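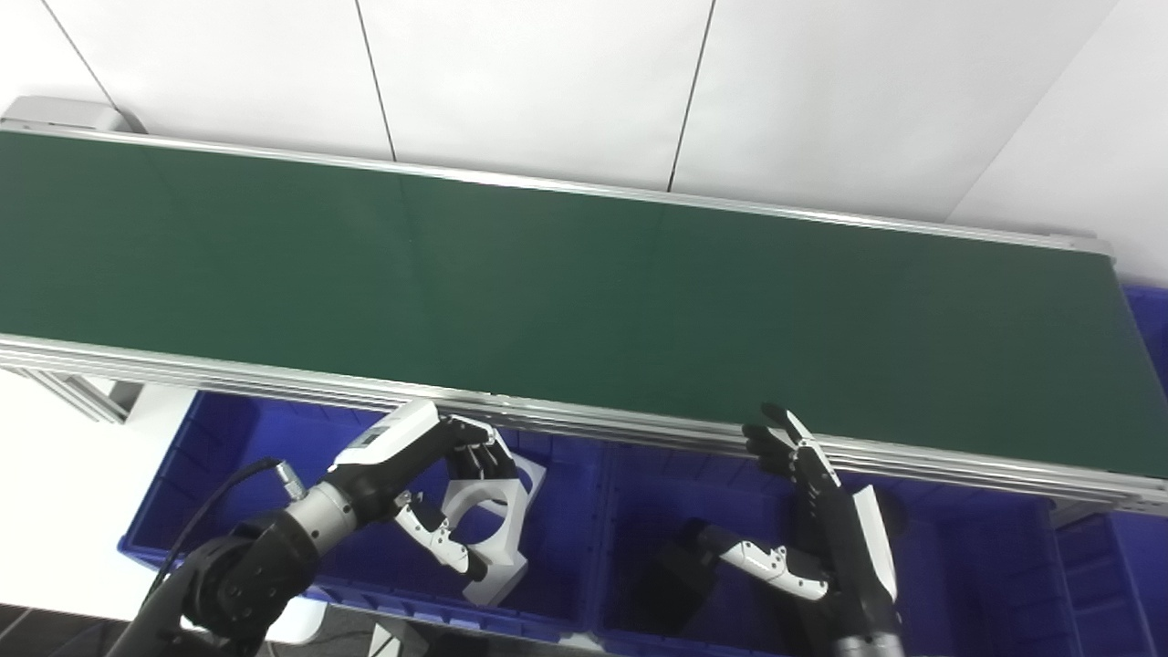 Sorting belt with dark green surface and aluminum rails, blue bins in front.

Frequently asked questions about sorting belts and bins

Last changed 5/20/18 by Griet De Smet, customer desk, Gridisari

On this page we have collected the questions which come to us most often about the Drustach belt and the bins that are used with it. Most of our customers sort plastic parts, small packed goods or returned items. If your question is missing, please write to us and mention the order number.

Before you order

What sizes of belt can I get?
The Drustach is made in two frame lengths, 200 cm and 800 cm. All lengths between these two can be made to order, in steps of 10 cm. A made-to-order frame takes longer to deliver and cannot be returned, so please measure twice. The length we give is the frame length with the end caps included.

How high is the belt above the floor?
From the factory the legs are set to 725 mm, measured from the floor to the top of the belt. This is comfortable for most people who sit on a high stool. For standing work many customers go up to 91 cm. The legs can be set to both heights without extra parts. If you have two shifts with very different body length, please choose a height in between and give the shorter persons a platform.

Can the belt stand directly against a wall?
Yes, if you work from one side only. Leave enough space to put your hand between the rail and the wall, you will need it when a small part falls behind. The motor must be on the side of the worker in this case. Please say this when you order, the factory can mount it left or right but changing it later is half a day of work.

Why are the two rails different?
On the models for one-sided work, the far rail is thin and the near rail is a thick profile with grooves. The grooves take the standard sliding nuts, so you can fix label holders, a hook for the scanner or a small shelf without drilling. The far rail only keeps the parts on the belt. If you want grooves on both sides, order the two-sided model.

Is the green belt suitable for food?
No. The dark green belt is meant for dry goods and technical parts. There is a white belt for unpacked food but we do not keep it in stock in Dritville.

Bins

Which bins fit under the belt?
Any bin which is lower than your belt height minus the thickness of the frame, and then you still want space for the hand. We sell the Cuypers bins with ribbed walls in blue, gray and red. The ribs make the wall stiff, so a full bin does not go wide in the middle when you lift it.

Under the belt or in front of it?
Both ways are used. Bins standing half below the near rail save floor and your arm makes a short way down. But you see less of what is inside, and the bottom of a bin is in the shadow of the frame. When you sort parts that look alike, pull the bins more to the front. For parts which are dark we advise a gray bin, or a sheet of white paper on the bottom of the blue one.

How many bins should I put side by side?
Start with three. One for the good parts, one for the parts to be repaired or cleaned, one for the waste. When people have five or six bins in a row, they begin to reach and to twist, and the mistakes come mostly in the bins at the ends. If you really need more kinds, it is often better to sort two times.

Do the bins need a label when each one has always the same place?
Yes please. Bins are moved when the floor is cleaned, and they do not always come back in the same order. Put the label on the short wall which looks to the worker. The blue Cuypers bins have a ribbed wall and an ordinary sticker will not hold on it - use the clip-on label frame, or hang the label on the near rail directly above the bin.

Can I order lids?
Lids are available for all Cuypers bins. For use at the belt they are not practical, but for storing overnight they keep the dust out.

Working at the belt

Our parts have large round openings. Is there something to watch?
Rings, brackets and mounting parts with a big opening like to hook into each other. Lay them into the bin one by one, with the opening up, and do not let them drop from the height of the rail. With thin plastic parts the edge of the opening is the first place where cracks show, so this is also where we would look when checking. Hold the part at the thick side and turn it once against the light.

Should the belt run all the time?
This depends on how the parts arrive. If they arrive in lots, we recommend the foot switch: you run the belt until the parts are in front of you, you stop, you sort, you run again. For a steady flow you set a slow speed and let it run. Please do not leave an empty belt running during the break.

Which speed is right for sorting by hand?
Slower than you think. Begin with the lowest setting and stay there for one full shift. Afterwards, raise it one step only if the last person on the line is waiting for parts. We have seen that customers who begin fast get the parts lying at the end of the belt in a heap, and somebody must carry them back to the start.

What happens with parts which nobody has taken?
They come to the end of the belt and fall, so place a bin there also. Look into it at the end of the shift. When there is always the same kind of part inside, then it is not clear to your people in which bin this part belongs.

Can I lean tools or boxes on the rail?
Small tools, yes, if they hang in the grooves. Do not put boxes across both rails, they will stop the parts coming behind. Also do not sit on the frame.

Cleaning and care

How do I clean the belt?
Switch off and pull out the plug. Wipe the surface with a damp cloth and a little dish soap, then with a dry cloth. Move the belt forward by hand and do the next piece. The surface has a fine texture and holds dust more than a mirror-smooth belt would do, so a soft brush is helpful before the cloth. Do not use solvents or a steam cleaner.

There is a lighter, shiny zone along the middle of my belt. Is it worn out?
Normally not. Most goods travel in the middle and polish the surface a little, and under some lamps you will also see a shine on a new belt. It becomes a problem only when parts begin to slide. Try it with one part: put it on the shiny zone, start the belt, and look if the part stays in its place.

The belt runs to one side. What can I do?
At each side behind the end cap there is an adjusting screw. Turn the screw on the side to which the belt is running, a quarter turn clockwise, and let the belt run for five minutes before you judge. Then again a quarter if needed. Most of the belts we are called for have been turned too much, first on the left and then on the right, until the tension was too high everywhere.

How do I clean the grooves in the rail?
A dry paint brush, and the thin nozzle of the vacuum cleaner. If sliding nuts are sitting in the groove, push them to one end first. Aluminum gets gray marks from rubber gloves - they go off with the same soap water as for the belt.

And the bins?
The bins can be washed in warm water up to 60 degrees. Let them dry upside down and do not stack them when they are still wet inside, you will have trouble to pull them apart.

Delivery and service

Does the belt arrive assembled?
The 200 cm frame arrives complete, only the legs are to be screwed on. Longer frames arrive in sections, with the belt in a separate roll. Assembly by our team is possible in Dritville and the towns near it. Farther away we send the drawing and help by phone.

What does a replacement belt cost?
This depends on the length. The price for your frame is on the yellow sheet which came with the delivery. If you have lost the sheet, send us the number on the plate under the motor and we will send a new one.

Can I see a belt before buying?
Yes, in our showroom in Dritville, by appointment. You are welcome to bring a box of your own parts and try them. In October the showroom is closed for stock counting, but the phone is answered.

How can I reach you?
Please use the contact form and choose "Belts and bins". Mails are answered by me or by my colleague, in English or Dutch, mostly on the next working day.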